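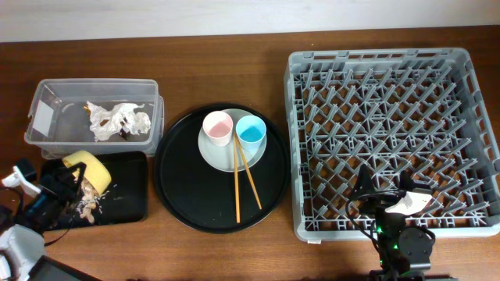

Graphic Designer, Print and Brand (part-time, five-month contract)

Hellström is a small design studio above a tile showroom in Geelong. We make annual reports, signage and the sort of catalogue people keep on a shelf and mean to read.

Our client Zateck has bought two of its competitors and inherited both their logos. It now owns 247 product sheets in 12 templates, one of which was built in a spreadsheet by someone who has since retired and won't return calls. We need a designer to bring the lot into a single colour system and then defend it in meetings.

You'll report to Gisela Orellana, who has opinions about hyphenation.

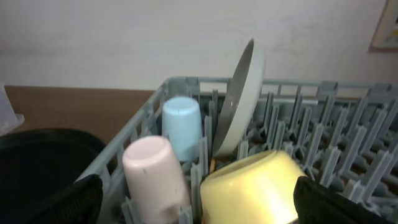

You should be fluent in InDesign, calm around printers (both kinds) and able to hear "can we make it pop" without visible distress. Packaging experience would help – a cover letter explaining your passion for synergy would not.

Three days a week, starting in May, with one Saturday press check. Parking is theoretical.

Send a PDF portfolio of no more than 12 pages to Sverre Halvorsen. He reads every one, and he will notice the kerning.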